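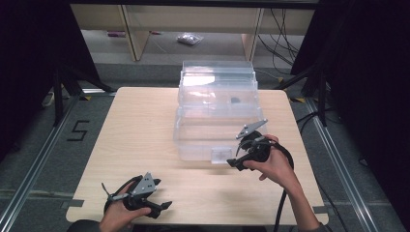

When does the Drelldale football camp start, and who can sign up?
Camp opens in August and runs for 15 days, and we take any player going into grades nine through 12. You don't need to have played a down before — plenty of our linemen hadn't!

What does my kid need to bring?
Cleats, a mouthguard, a big water jug and a lunch. We hand out helmets and shoulder pads on the first morning, so please come a little early that day and be patient with us while we get everybody fitted.
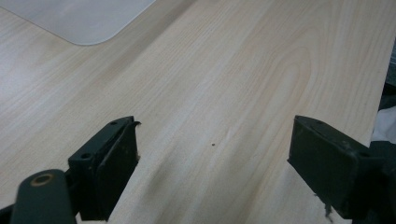

Light wood desktop

Who are the coaches this year?
Snežana Kovačević has the offense again, and Knut Buschmann is back with the defensive backs after a season away, which made a lot of us very happy. Each position group has its own coach, 8 in all.

Can parents watch practice?
Of course, and we love the company. Just stay behind the rope on the Zornilden Road side. If you have a question about playing time, drop Wiebke Görtz a note and she'll call you back in the evening.

Page updated February 2018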